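カテゴリ:キッチン雑貨>布もの|タグ:レモン柄、洗い替え

Hekholmのレモン柄キッチンクロス 使用レビュー

購入は5月。価格は1186円、クロス単品。同柄の小物とそろえる目的で選んだ。

生地は中厚の平織り。初回洗濯前の重量は83g、脱水後に陰干しして乾くまで336分かかった。薄手のAltetska製より遅い。吸水は初回から問題なし。20回以上洗った時点で、縁のほつれは確認していない。縮みは縦方向にわずか。アイロンは中温で足りる。

難点は柄の縮尺が統一されていないこと。同じレモン柄でも、大きく描かれた面と細かく詰まった面とでは印象がかなり違う。色も前者は黄緑寄り、後者は橙がかった黄色に寄る。クリーム色の地は共通なので、並べて破綻するほどではない。

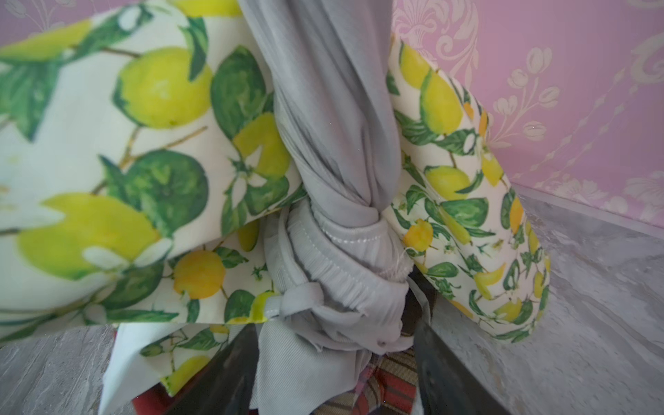

無地と組み合わせるなら薄いグレーが無難で、柄の密度差が目立ちにくい。ただし伸縮素材の布は結び目がかさばるため、同じフックに重ねる用途には向かない。当方では別の段に移した。

総評は5点満点で4。柄の大きさをそろえたい場合は、購入前に商品ページで縮尺を確認すること。

コメント(3) シェア(20)
当サイトではCookieを使用しています。設定の変更はこちら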